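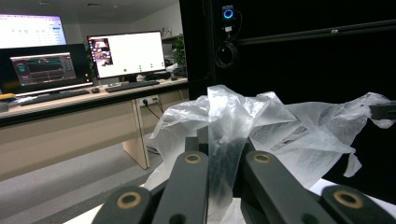
The Cimbridge kerbside scheme accepts soft plastic on paper and rejects most of it in practice. I think the council should stop collecting it from homes until the sorting line at Marar can handle it.

Film is a poor fit for a line built around bottles and tins. It is light, it folds flat and it travels with the paper. It also winds itself round the shafts of the disc screens, and the line has to be stopped while somebody cuts it free. Farzana Roy, who ran the Marar site until March, put the lost time at about 58 hours a year. Those hours are paid for whether or not anything is sorted in them.

The case for carrying on is that households have formed a habit and that habits are hard to rebuild. Menaka Thambiah made this argument well in her reply to the consultation. I accept the first half of it. The second half assumes that the habit is worth keeping in its present form, in which bread bags, crisp packets and cling film go into one sack with no check on what they are made of. A bale of mixed film has few buyers. The plant at Hidenska takes only clean polyethylene, and it turned away two of our loads last winter for food residue.

A drop-off point would do better. Supermarket collections receive a narrower range of material, and people tend to empty a bag before carrying it to a shop. The council could place cages at the Sornov Road car park and the library for less than it now spends on sacks.

The trial covered 500 homes, of which 401 put out film at least once. The report treats that as success. It measures what left the doorstep, and the council has yet to publish what reached a reprocessor.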